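Started on the corner after breakfast. Order of work as planned last night: clear, dust, wipe wood, measure wall, decide on paint. Got as far as the measuring. Paint is still undecided.

The tall box came away from the wall first. I had forgotten the weight. Walked it out corner to corner on a folded towel, four short moves, and left it standing on the towel while I vacuumed behind. Usual gray fluff, one paper clip, a strip of cardboard that must have been a shim at some point. Kept the cardboard and threw out the clip.

Wood next. Dry cloth over all faces, then a cloth barely damp, then dry again. The swirls in the front face are strongest in the middle and lower down. Under the lamp they looked like smears and I went over the same area three times before accepting that it was figure in the wood. Noted here so I don't repeat it. Used the Kobori wax on the front only, thin coat, left it 30 minutes by the kitchen timer, buffed with an old T-shirt. The result is a low shine. I did not want more than that. No wax on the top. The top is dark and shows every print, so it gets the dry cloth and is otherwise left alone.

The clear container was washed separately in the sink with dish soap and rinsed twice. Air dried upside down on the rack, then finished with a lint-free cloth. I still can't find a maker's mark on it. The Drarnell catalog has something close, but the proportions in their drawing are wrong for mine, so I have stopped looking.

Measured the wall with the steel tape. 373 cm from the door side to the far corner at waist height. Old notebook says the same, so either I measured correctly both times or made the same mistake twice. Did not take a height. Wrote the figure inside the lid of the toolbox along with the others.

On paint: the store in Akow can mix the existing mauve-gray from a chip, but I have no chip and don't want to cut one. The tin in the closet has roughly an inch left and a skin on it. Stirred it, strained a little through a stocking, brushed a test on card. Card still looked too dark when I went to lunch. Will compare again in daylight before doing anything to the wall itself. There is no case for a full coat. It would mean moving the shelf in the hall as well, and that is a full day.

Put everything back by midafternoon. Box in its old place, container to its right and close against it. I tried the container on the left first and disliked it within a minute. Total spend for the day: none. Running total on the room remains at $141, most of it the lamp.

Left undone: outlet cover behind the door, the felt pads, the curtain hem. Buy pads before moving the box again. The towel worked but bunched up on the last move and I had to lift one corner to get it out, with my shoulder complaining for the rest of the afternoon. 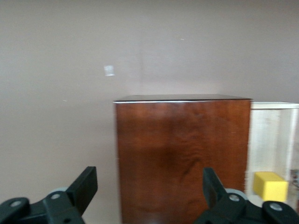 Druvham, 6/16/24

Evening addition. The small pale square on the wall is still there, left of the box. Tape or a scuff, I did not get close enough to settle it. There are also two white flecks, tiny, one of them higher up and to the right. A soft eraser first, then a damp sponge, then the old paint if the card test comes out right. Checked the wax once more before turning off the lamp. No drag under the cloth.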